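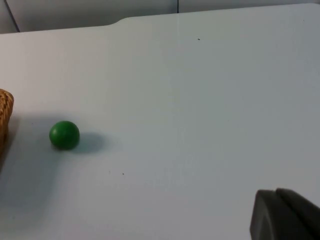 A follower wrote in last night asking why I keep moaning about home robots when the Asmont demo "basically settled it" and we'll all be done with tidying by April.

Settled what? Asmont's clip runs nearly 4 minutes and a cushion gets moved to the other end of a couch. I could do that asleep. I have done that asleep.

One green ball, one wicker basket, a white table with nothing else on it to get in the way. That's the chore. My living room floor has Lego, a charger cable and half a cracker on it -- send the robot there and then we'll talk.

The Misach people at least publish their misses. 121 tries at putting toys away, 67 good ones. I respect the honesty. I'd still fire a babysitter with that record.

And before someone brings up Astiten: yes, their arm packs boxes in a shop all day. Same box, same shelf, same height. Take it off that shelf and ask it to find a sock under a bed.

I'm not saying never. Picking up a ball and dropping it in a basket is real work for a machine, and I know it's hard. I just want the ads to say "hard" too, instead of "your evenings back."

Anyway it's 9 p.m. and I have 2 loads of laundry to fold -- by hand, like an animal.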